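The shop that sells nothing but blocks (well, nearly)

Rochelle Brunton has the kettle on before I have found somewhere to put my coat. "Push those over, love, they're only rejects," she says, and I shift a tray of small wooden cubes along the bench to make room for my elbow. We are at the back of Tedton, the little toy workshop she has run for longer than she cares to work out, and it smells of sawdust and toast.

She came to blocks by way of her nephews, who had every plastic thing going and still spent a whole wet November with a bag of offcuts from her shed. "I'd sawn them for kindling! They were rough as anything, and those boys would not leave them alone. So I sanded a few, and then I painted a few, and then my sister's neighbour wanted some, and you know how it goes."

How it went was a first order for 200, from a nursery, and a very sore pair of wrists. These days a big batch is 1,482 cubes, a number she is rather fond of and can't really explain. "It's what fits on the racks. I did try for a round number once and ended up with them drying on the ironing board."

The colours took her far longer than the wood did. She wanted a yellow that wasn't babyish and an orange that sat happily beside it, and then for ages she couldn't find the third. "I had a red, but red bosses everybody about. Then I mixed a sort of teal, late one night, and put one down next to the yellow and thought, oh, there you are." She still tests every batch in the same way, by setting a few out on a pale table, pushing them together and pulling them apart, then going off to do something else and coming back to look.

I ask what people build first, expecting towers. She shakes her head and tops up my mug. "Grown-ups go up. Little ones go along. They'll put two side by side and be ever so pleased, and then a third goes round the corner and you've got an L, and that's a sofa, or a boat, or a dog lying down. I had one child tell me it was Tuesday's dinner."

Yellow, orange and teal cubes on the tabletop, with three of them set in an L.

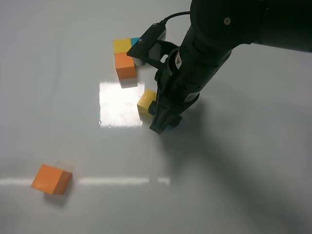
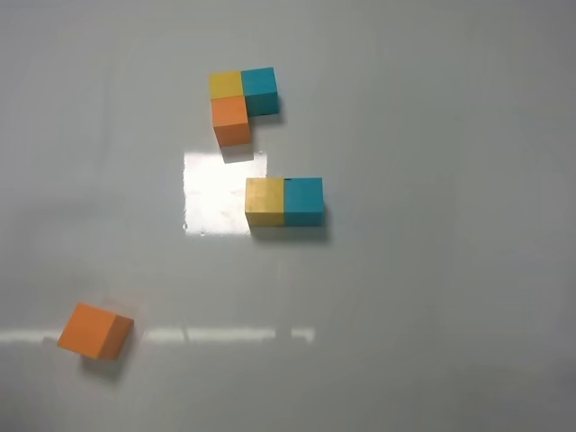 Reading time: 3 minutes

She would like to make a green one day, and has got as far as buying the paint. "It's under the sink," she says. "Ask me again when the nursery order's gone out."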